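From: Thierry Hamel
To: Birnham Old Car List
Date: September 12, 2019
Subject: Re: Battery going flat over winter

Eirlys Kneath wrote:
> Mine was dead as a doornail again in August after only
> 2 weeks parked up. Do I need a new battery, or is
> something draining it? And does anybody leave a charger
> on all the time?

Hi Eirlys,

I'd look for a drain first. Pull the negative lead, put a meter in line with everything switched off and let it settle. My old coupe was losing some 130 milliamps, and I went through the fuses one by one until the reading dropped – it was the clock! Fifteen minutes' work once I quit blaming the battery (I'd already bought a new one, of course, for $99).

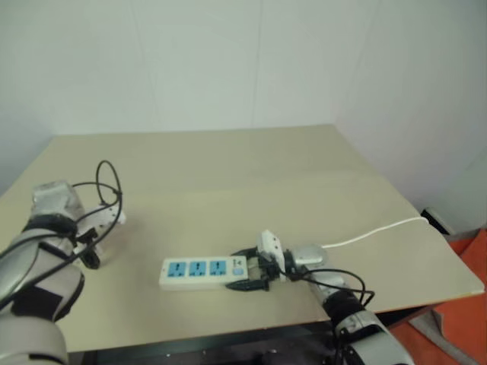

Power strip with the blue switch at the end.

As for chargers, yes, I leave a maintainer on from the first frost until spring. Get a proper one that drops to a float charge, and don't use one of those big old garage chargers, they'll cook it. Kaisu Rissanen has had hers on the same little maintainer for years and swears by it.

If the meter shows under 50 milliamps I'd have the battery load tested before you spend anything. Let us know what you find, and bring the car to the next meet if she'll start!

Thierry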